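Betreff: Re: [greifer-technik] Finger schließen nicht mehr vollständig

Hallo zusammen,

der Fehler an den Handgreifern ist wieder da, diesmal an Gerät 015.

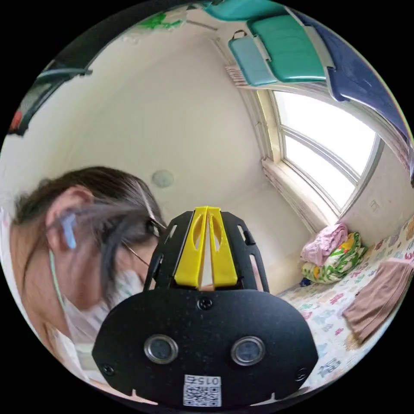 Satish Mudaliar meinte gestern am Telefon, er würde zuerst den Nullpunkt prüfen und erst danach an die Mechanik gehen. Das habe ich gemacht, der Nullpunkt stimmt. Zum Vergleich noch einmal die Meldung vom August:

> Von: Indira Rodrigues
>
> Nach 400 Zyklen bleibt der linke Finger kurz vor dem Anschlag hängen. Kein Alarm, die Software meldet "geschlossen". Beim Öffnen schnappt er dann ruckartig zurück. Am Prüfplatz in Zumutthorpe nicht nachstellbar.

Bei mir dasselbe Bild, nur früher: der erste Hänger kam nach 97 Zyklen. Gemeldet wurde wieder "geschlossen". Das Zurückschnappen ist der unangenehme Teil - Sowmya hat sich dabei den Daumen geklemmt, zum Glück ohne Folgen.

Bis zur Klärung bitte:

- beim Öffnen nicht zwischen die Finger fassen
- nach jeweils 10 Zyklen von Hand auf Leichtgang prüfen
- bei Hängern das Gerät ausschalten und das Log sichern, nicht neu starten

Oltmanns schickt neue Führungen, Lieferzeit 15 Tage. Ob es daran liegt, weiß ich nicht. Hat jemand von euch noch Führungen aus der ersten Lieferung im Einsatz und kann die Zykluszahl nennen?

Gruß
Jagadeesh Bhat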